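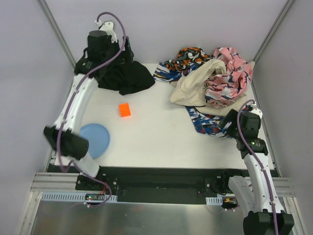

The Cloth Heap

Most homes have one. It might live on the spare bed, the dryer lid or the end of the kitchen table, and it is made of tea towels, old T-shirts, odd napkins and things that were once pillowcases. In Lorena Quiroga's house in Coltadville it lived on an armchair for most of a winter. Guests were steered to the couch.

Quiroga spent 11 years running the linen room at a small hotel before she started sorting other people's cupboards for a living. Her own heap got away from her the same way everyone's does. Clean washing came off the line, somebody needed a shirt, the shirt was pulled out from the bottom, and the rest stayed where it fell.

"At the hotel a sheet had a shelf and a number," she says. "At home a cloth has neither. You have to decide what it is every time you pick it up."

That deciding is the slow part. Folding a tea towel takes a few seconds. Working out whether a greying tea towel is still a tea towel can take a good deal longer, particularly if it came from your grandmother or has a map of Tasmania on it.

Her method starts with a bare table. Plates, cups, kids' blocks and the mail go somewhere else first. Then the whole heap goes at the back and the pieces come forward one at a time. Each is shaken out flat, looked at on both sides and put in one of 3 groups: use, rag, out. She doesn't fold anything until the heap is gone. People who fold as they go, she says, end up with a tidy stack of things they don't want.

Dark cloths get left to the end. Black fabric shows lint and hides thin patches, so she checks it by a window, held up at arm's length. A black napkin with light coming through the middle is a rag.

Colour is a poor guide to anything else. She used to sort by it and gave up. Weight works better. Heavy cottons dry dishes, light ones polish glasses, and the slippery synthetic ones that push water around the bench can go without much thought.

Dardo Leiva takes a harder line. He lives two streets over, in Saavedra Lane, with his partner and two teenagers, and last June he counted every loose cloth in the house. There were 59, not including bath towels. He kept 24.

"We were washing things nobody had used," he says. "They went in the machine because they were on the floor, and they were on the floor because the drawer was full."

Leiva cuts his rags square with dressmaking shears and keeps them in a bucket under the laundry tub. Buttons and zips come off first. Fleece goes to the car, flannelette to the bikes, and anything that has touched linseed oil is spread flat outside to dry before it goes in the bin. An oily rag left bunched up can heat by itself and catch fire, and he is strict with the kids on that point.

Quiroga thinks 24 is too few for a family that cooks. She keeps a dozen tea towels in the drawer and another dozen on a high shelf, and swaps them over when the seasons change. The pair have argued about it over coffee at Zilow more than once, without result.

Where they agree is on size. A heap that covers a dinner plate takes ten minutes. One that covers half a table takes an evening, and usually gets moved to a bed and then to the floor when it's time to sleep. Both of them now deal with theirs while the kettle is on.

The armchair is back in use. The dog has it, on a folded blanket Quiroga had down as a rag in the first sort and put back in the second.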